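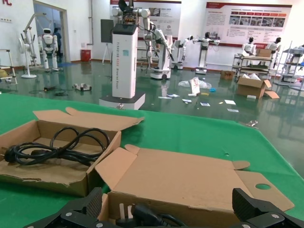
3.2 Camada de cache e invalidação

Figura 2. Caixas de papelão abertas com cabos de alimentação, sobre mesa coberta com pano verde.

O Karka fica entre o balanceador e os serviços de catálogo. Cache em dois níveis: memória local em cada nó, depois um armazenamento compartilhado. Chaves por rota + idioma + versão do esquema. Cabeçalhos de sessão ficam fora da chave, senão a taxa de acerto despenca (ver Krishnan, seção 2 do relatório interno Fuvov).

Invalidação por eventos. Cada escrita no banco publica uma mensagem na fila, os nós assinantes descartam a entrada local. TTL de 40 segundos como rede de segurança, para o caso de mensagem perdida. Testamos TTL maior, sem ganho claro na latência e com mais leituras obsoletas.

Carga de teste: 4 nós, tráfego gravado em novembro no portal Brurkbridge, reproduzido com a mesma distribuição de rotas. Taxa de acerto acima de 80% nas páginas de listagem. Nas páginas de busca bem pior, o que era esperdo: parâmetros livres demais, quase toda consulta gera chave nova. Oosthuizen sugere normalizar a ordem dos parâmetros antes do hash; implementado, mas ainda não medido isoladamente.

Limitação conhecida: na reinicialização simultânea dos nós o cache local começa vazio e o banco recebe tudo de uma vez. Pré-aquecimento discutido na seçao 4.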